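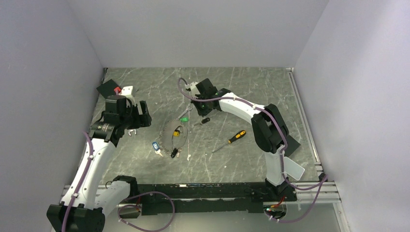

Stadance Zweiarm-Kit – lohnt sich der Aufpreis für Kameras am Greifer?

kabelbinder_kai
Wir überlegen, das Stadance-Kit mit zwei Armen anzuschaffen. Angebot von Moura liegt vor, der Aufpreis für die Kameramodule beträgt 855 Euro netto. Aufgabe wäre Kleinteile sortieren: Schlüssel, Ketten, Werkzeug, alles durcheinander auf einer Platte. Hat das jemand im Einsatz?

nutenstein
Läuft bei uns seit Juli. Arme sind in Ordnung, Wiederholgenauigkeit reicht für Schlüssel. Schwachpunkt ist die Leitungsführung: Die Kabel liegen außen an den Armgliedern und machen große Bögen. Nach 3 Wochen haben wir zusätzliche Clips gesetzt.

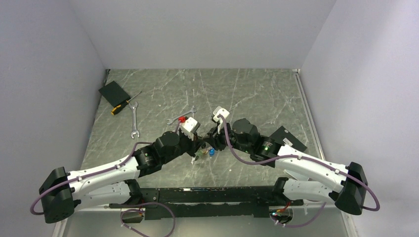 Eng wird es, wenn beide Greifer in der Mitte am selben Teil arbeiten. Die Kollisionsprüfung von Flastel bremst dann sehr früh. Wir haben den Abstand in der Software verkleinert, seitdem geht es.

grat_und_span
Den Abstand würde ich nicht anfassen. Bei uns hat das einen Greiferfinger gekostet, Lieferzeit 7 Wochen. Lieber die Teile vorher auseinanderziehen und einarmig greifen.

nutenstein
Dann braucht man aber keine zwei Arme.

grat_und_span
Doch, zum Übergeben. Das geht auch mit Standardabstand.

kabelbinder_kai
Und die Kameras?

nutenstein
Nehmen. Ketten findet man von oben allein schlecht.

m6x20
Sehe ich anders. Wir haben Grirstead mit einer festen Kamera, bei Werkzeug fehlt uns nichts. Bei Ketten kann ich nicht mitreden.

kabelbinder_kai
Danke. Ich frage bei Moura nach einer Teststellung und bringe unsere Teile mit.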